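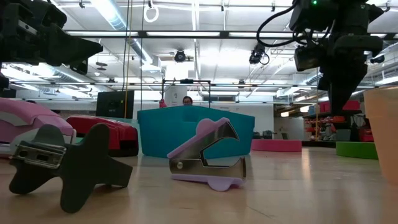 Herus Robot Club: Frequently Asked Questions

Who can join?
Any student, any major, any year. Some of our best drivers came in from history and nursing and had never touched a robot arm before! If you can be patient with a stubborn gripper, you'll fit right in.

Do I need to know how to code?
Nope. Everybody starts out on the sorting projects, and those are all about planning, watching closely and trying again. If you want to get into the code later, Seon-mi Ki runs a beginner group for that and she is wonderful at it.

What will I be working on?
Our big project this year is Desk Sort. Two arms share one table and put ordinary office stuff into plastic bins: staplers, staple removers, rolls of tape. 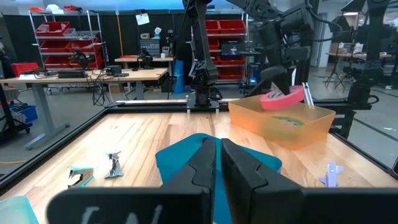

Each team gets one table and takes turns, so you get real time on the arms every meeting (and plenty of time to cheer on your teammates).

Why office supplies?
They're cheap, they're everywhere, and they're way harder to pick up than you'd think. A staple remover is our favorite. It has jaws at one end, curves all over, and it looks like a totally different object depending on how you set it down.

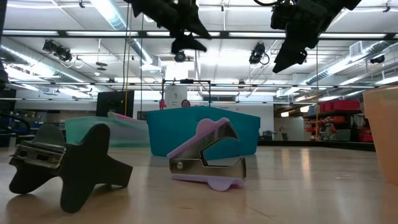

New members usually start with a single item and one bin, then add more as they get comfortable. Please don't skip ahead, even if it looks easy!

How does the Asto Cup work?
It's our spring contest, held in March. Teams of 3 get 60 minutes at the table and can earn up to 100 points. You score for every item in the right bin and lose points for drops. Last year's winners, team Cuder, are already back at it, so come and give them some competition.

How do the bins get judged?
By type. Staplers go with staplers, staple removers go with staple removers, and color doesn't matter. An item left on the table scores zero but doesn't cost you anything.

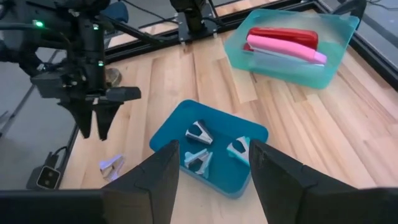 Where do you meet?
Room 353 in Stelmakh Hall. The door is open from 4 p.m., and you're welcome to just watch the first time.

Is there a fee?
No, it's free. Bring a notebook and closed-toe shoes.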